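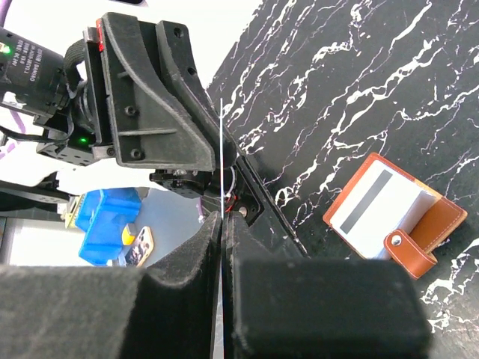 Open card wallet in tan-brown leather, on a black marble-patterned tabletop.

Equipment Review: Mitar Electronic Stringing Machine
Flasholm Tennis Center, Equipment Office
Last updated: 2024-11-15

Purpose of this review

The Equipment Office reviews major purchases after a full period of use and makes the results available to member clubs and visiting teams. This review covers the Mitar electronic stringing machine, floor-standing model, which replaced the Runia drop-weight machine in the stringing room. The Runia has been kept as a backup and is mentioned where a comparison is useful.

The Mitar was in daily use for 12 weeks, ending in October. In that time 200 racquets were strung on it. They belonged to the men's and women's squads, the junior academy, and members using the over-the-counter service. Most of the work was done by Jomar Agbayani and Fiorella Valentini. Wilfredo Tagle kept the tension log. The machine was bought at the ordinary list price through Mercado, the center's regular dealer, and neither Mercado nor the manufacturer saw this text before it was posted.

Delivery and assembly

The machine arrived in two cartons. The stand and the turntable are packed separately, and the turntable carton is too heavy for one person to lift safely. Assembly took a morning. The printed instructions are clear up to the point where the tension head is joined to the rail, where the drawing shows an older bracket with the bolt on the other side. Mercado supplied a corrected page by email when asked.

The stand has a wide foot and did not rock on the stringing room floor, even with the turntable spinning freely. The height adjusts with a single lever. Ms. Valentini and Mr. Agbayani work at quite different heights, and the lever was used several times a day without loosening. On the Runia, which sits on a bench, no adjustment is possible.

The tool tray is shallow. Awls and pliers fit, but a starting clamp laid across the tray will slide off when the turntable is turned quickly. Both stringers ended up putting a rubber mat in it.

Mounting the racquet

The Mitar holds the frame at six points. The side arms close together by means of one knob, so the frame is centered without measuring. The padding on the arms is firm and left no marks on painted frames. Narrow junior frames can be mounted but need the arms wound almost fully in, and at that setting the lower arms cover one grommet hole on each side. The stringer has to feed the string at an angle there. It can be done, and it is slow.

Frames with thick, rounded beams sat well. One doubles player on the men's squad uses an older frame with a very square head, and Mr. Agbayani had to remount it twice before he was satisfied with the support at the shoulders. No frame was cracked or visibly bent during the review period.

Tension head

The main reason for the purchase was the tension head. On a drop-weight machine the stringer has to bring the bar level on each pull, and results vary with the patience of the person doing it. The Mitar pulls to the set figure and holds it. If the string stretches, the motor takes up the slack until the clamp is closed.

The tension was checked with a spring gauge at the start of each working week. Through the first part of the period the machine matched the gauge every time. In the ninth week it began to read slightly high. Mr. Tagle recalibrated it from the menu, following the manual, and it stayed true from then until the end of the period. The manual advises recalibration after a set number of racquets but the machine keeps no count of its own, so a written log is needed. For a machine in this class, a counter should be standard.

Three pull speeds are offered. The slowest was used for natural gut and the middle one for nearly everything else. The fastest speed saves very little time over a whole racquet and made a snapping sound with stiff polyester that neither stringer liked. It was left alone after the first week.

Pre-stretch works as described. The knot function, which adds a little extra tension to the last pull before tying off, is set from a separate button and switches itself off after one use. This prevented mistakes on at least one busy tournament morning, when racquets were being passed between the two stringers.

Clamps

The fixed clamps are the weakest part of the machine. They grip well when clean. With coated strings they began to slip after a day of steady work, and they had to be taken off and cleaned with alcohol each evening. One clamp base also started to drag on its track. Mercado sent a replacement base under the warranty and it was fitted in the stringing room with a hex key.

The clamp pressure is adjusted by a dial under the head. The dial is marked, but the marks wore faint during the review period, and anyone switching between thin polyester and thicker multifilament will need to make the adjustment by feel. New stringers tended to set the pressure too high. Two sets of multifilament showed crushed spots near the throat before this was noticed and corrected.

Comments from players

Renato Catacutan, who coaches the men's squad, asked his players to report any change in feel without being told which machine had been used. For one part of the period, 4 players had their racquets strung in pairs, one on the Runia and one on the Mitar, with the same string and the same setting.

All of them found the Mitar racquets firmer at first. This agrees with what is generally known about constant-pull machines, and the stringers now suggest that players moving over from drop-weight work come down by 2 pounds. After that change the complaints stopped. Ariel Manalastas, who plays on the women's squad and breaks strings more often than any other player at the center, preferred the Mitar at once and asked that all her racquets be done on it. She said that the third racquet in her bag now felt like the first.

Mr. Catacutan's own view was more reserved. He found the racquets more even from one to the next, and he considered this worth having in a long dual match where a player may change racquets during a set. He did not believe that it had affected any result.

Junior academy parents who use the counter service did not remark on the change, apart from one who asked why the string bed was harder. That racquet was restrung at a lower tension without charge.

Speed of work

An experienced stringer will gain a few minutes on each racquet compared with the Runia, mainly on the main strings. The gain is larger at tournaments, when the same frame and string come up again and again and the settings can be recalled from memory. The Mitar stores settings by number only. Names cannot be entered, so a paper list is taped to the wall beside the machine.

A stringer in training gains nothing at first. Ms. Valentini recommends that beginners learn on the Runia and move to the Mitar when their patterns and knots are reliable. The electronic head pulls as soon as the pedal is pressed, and a learner who has missed a cross string will have it pulled tight before the error is seen.

Noise and power

The motor can be heard from the hallway with the door open. It is a low hum and does not carry to the indoor courts. The machine runs from an ordinary outlet. During a short power cut in the building it released tension gradually and lost its current setting, though the stored settings were kept. The racquet on the machine at the time was cut out and begun again as a precaution.

The machine is too large for regular travel. The center took the Runia to away events as before, and clubs that want one machine for both purposes should look at a tabletop model.

Service and parts

Mercado answered all requests within two working days. Spare clamps, pads and the foot pedal are held in stock. The tension head has to be returned to the dealer if it fails, and no loan unit is offered. A center that depends on a single machine should take this into account. Clubs should also ask in advance who pays the shipping, as the warranty card and the dealer's terms did not agree on the point when this machine was purchased. The matter was settled in writing before payment.

Assessment

Strong points: steady tension; easy centering of the frame; a stable stand with quick height adjustment; prompt supply of parts.

Weak points: clamps that need cleaning every day with coated strings; clamp dial markings that wear; no racquet counter; poor access to some holes on junior frames; shallow tool tray.

The Equipment Office recommends the Mitar for centers and college programs with a regular volume of stringing and at least one trained stringer on staff. It is more machine than a small club needs. A club that strings a few racquets a week will be well served by a drop-weight model kept in good order, and the center's Runia still gives sound results in careful hands.

The clamps will be looked at again after the spring season and this page will be changed if the findings differ. Member clubs may try the machine by arrangement with Mr. Tagle, outside tournament weeks. Visitors should bring their own string and a frame they do not mind using for practice.

Contact the Equipment Office | Copyright Flasholm Tennis Center. All rights reserved. | Back to top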